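Omolara Ugwu
1 Jun 2021

1/ Sedura put out its full-year results this morning. Short thread on what is in them, mostly for people who follow the studio for Karach and don't read filings.

2/ Net sales fell 11 percent. Operating profit fell 6 percent. Profit dropped less than sales mainly through lower marketing spend, as there was no new boxed release in the period.

3/ Back catalog made up most of game revenue. The filing groups Karach and its two expansions on one line, so there is no way to separate base game sales from add-ons. Last year they were listed apart.

4/ Development costs for Tredotine are still carried as an asset on the balance sheet. The amount went up again. Under Sedura's own accounting note, those costs start to be written down in the quarter the game ships, so expect a heavier expense line then.

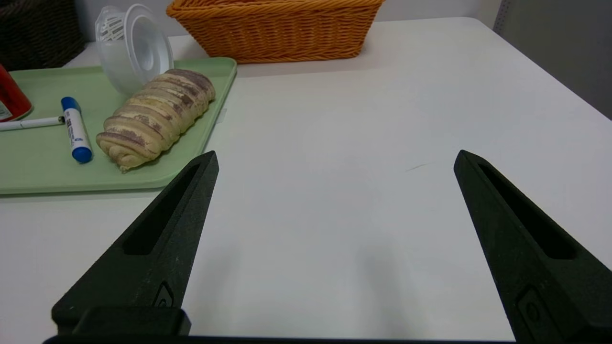
5/ Tredotine's release window is given as "second half of the fiscal year." With a March year-end, that means no earlier than the start of October. The old store page said September. I would go with the filing.

6/ Headcount is up by 17, all at the Jiang support studio – the main office is flat. The notes list Jiang as wholly owned for the first time. The price paid for the remaining shares is not disclosed.

7/ Dividend is unchanged at 6 yen per share. The minimum trading lot stays at 100 shares. A few replies to my last thread had it at 1000, which was the old rule.

8/ Forecast for next year: sales up, operating profit flat. That fits with a launch late in the year and the Tredotine write-down starting right away. No unit target is given.

9/ Correction to 2/: the 6 percent is operating profit before the currency adjustment. After it, the drop is 11 percent, same as sales. The segment table is on page 17 – check the footnote under it.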